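Toaster oven trips the breaker, but only when something else is running

Posted in Home Electrical / Kitchen Circuits

crumbtray_7
I have a countertop toaster oven in a small galley kitchen and it trips the breaker about twice a week. It does not happen every time. If the oven is the only thing on, it will run through a full bake cycle with no trouble. If I start the electric kettle while the oven is on, the breaker goes within a few seconds. With the coffee maker instead of the kettle it sometimes holds for several minutes and then goes.

Details, in case they matter:
The breaker is marked 15. It is a plain breaker with no test button.
The outlet by the sink is a GFCI and it does not trip. Only the breaker in the panel does.
There are four outlets above the counter. When the breaker is off, all four are dead, and so is the refrigerator.
The house was built in the sixties and the panel was replaced before I moved in.
The oven is a Famomar, and the label on the back says 1500 W.

I moved the oven to the outlet at the far end of the counter and it made no difference. A relative suggested replacing the breaker with a 20. I would like to know if that is reasonable, and if not, what the options are short of rewiring the kitchen. I would also like to know if the oven itself could be faulty. It is three years old.

ohms_and_ends
Your oven is probably fine. The circuit is overloaded and the breaker is doing its job.

The arithmetic is watts divided by volts. At 120 V, a 1500 W oven draws 12.5 A. A 15 A breaker has 2.5 A left over at that point, or 300 W. A typical kettle is rated at 1500 W as well, so with both on you are asking for 25 A from a 15 A circuit. Tripping within seconds is normal for an overload of that size.

The coffee maker case fits too. Say it is rated at 1000 W while brewing. That is 8.3 A, for a total of 20.8 A. A standard breaker contains a bimetal strip that heats up and bends in proportion to the current, so a smaller overload takes longer to trip. The oven also cycles its elements with the thermostat. If the oven happens to be in the off part of the cycle when you start the coffee, the total stays under 15 A until the elements come back on.

The refrigerator is the part you left for last, and it matters. Its compressor may only draw a couple of amps while running, but the starting current is several times that for a fraction of a second. Oven plus refrigerator is already close to the limit with nothing else plugged in.
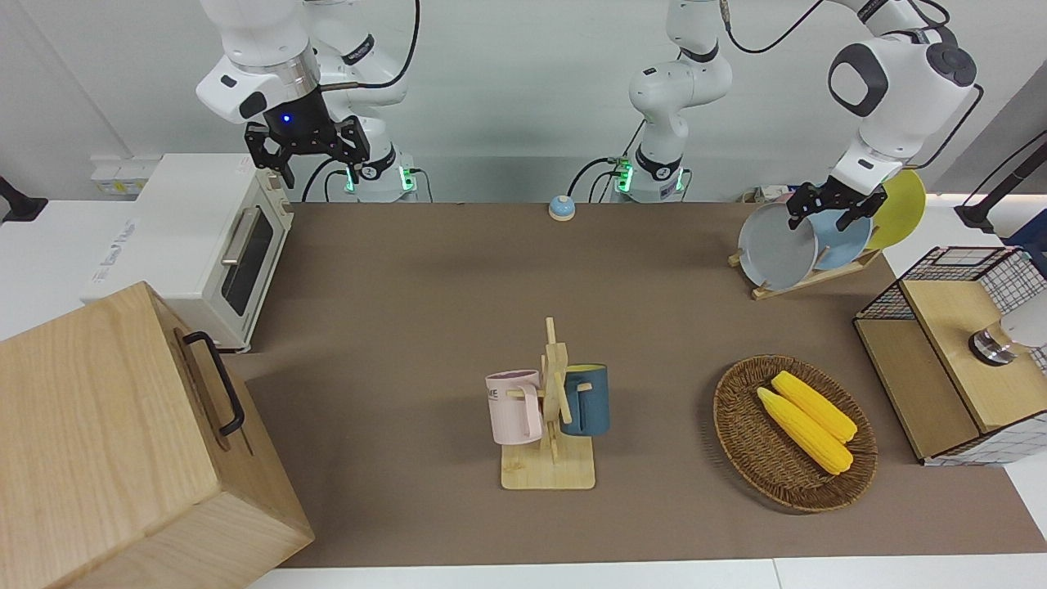
Moving the oven along the counter did nothing for the reason you found yourself: all four outlets are on the same breaker. The current adds up at the panel no matter which outlet it leaves by.

Do not install a 20 A breaker. The breaker protects the wire in the wall. A 15 A circuit of that age is usually wired with 14 gauge copper, and 14 gauge is to be protected at 15 A. With a 20 A breaker the cable could carry more than its rating for hours without anything tripping. If someone opens the panel and the boxes and finds 12 gauge copper over the whole length of the circuit, the answer changes, but you cannot tell by looking at one end. A section of 14 gauge spliced in behind an outlet is enough to rule it out.

Options, cheapest first:

Do not run two heating appliances at once. It costs nothing and it solves the problem. Anything that makes heat on purpose counts: oven, kettle, toaster, coffee maker, griddle, hair dryer.

Find out what else is on the circuit. Turn the breaker off and check every outlet and light in the adjoining rooms with a lamp. In older houses the kitchen circuit often feeds an outlet in the dining room or the hall. A space heater on the other side of the wall will use up your margin.

Look for an outlet near the kitchen on a different breaker and use it for the kettle. Do not do this with a light extension cord across the floor.

Have an electrician add one new 20 A circuit for the counter. In a galley kitchen with a basement or crawl space below, this is usually a modest job. Current practice is at least two 20 A circuits for counter outlets, so one new circuit will not make it a modern kitchen, but it separates the oven from the rest.

As to the GFCI, it measures the difference between the current going out and the current coming back. It does not respond to overload. If the oven had a leak to ground and was plugged into a protected outlet, the GFCI would be the thing tripping.

panelschedule
Same thing happened at my place with a Skallano oven. Got a smaller kettle and it stopped. Mine is 7 years old and still works.

Lisix_owner
Mostly agree with the long reply. A few additions.

Get a plug-in watt meter. They are inexpensive and they take the guessing out of it. The label gives the rating, and the real draw depends on the setting. I put one on my Lisix oven and read 384 W on the keep-warm setting and nearly the full label rating on broil. On many ovens toast and broil drive different sets of elements, so the setting you use could decide if the breaker holds. Check that the meter itself is rated for 15 A before you put an oven on it.

Feel the plug after the oven has been on for 20 minutes. Slightly warm is acceptable for a load of this size. If it is too hot to hold, or the face of the outlet has turned brown, stop using that outlet and have it replaced. Outlets from the sixties lose their grip on the blades, and a loose contact makes heat without drawing any extra current, so the breaker will not notice it. If the wires are pushed into the back of the outlet, have the new one connected with the side screws.

Breakers do wear out. If it ever trips with the oven alone and the refrigerator unplugged, suspect the breaker or its connection in the panel. Replacement is like for like, 15 for 15, of a type listed for that panel.

crumbtray_7
Checked with a lamp on Tuesday. The dining room outlet behind the sideboard is on the same breaker, with a dehumidifier plugged into it. I have moved the dehumidifier to another circuit and will get a quote for the new line. The plug was slightly warm, no browning.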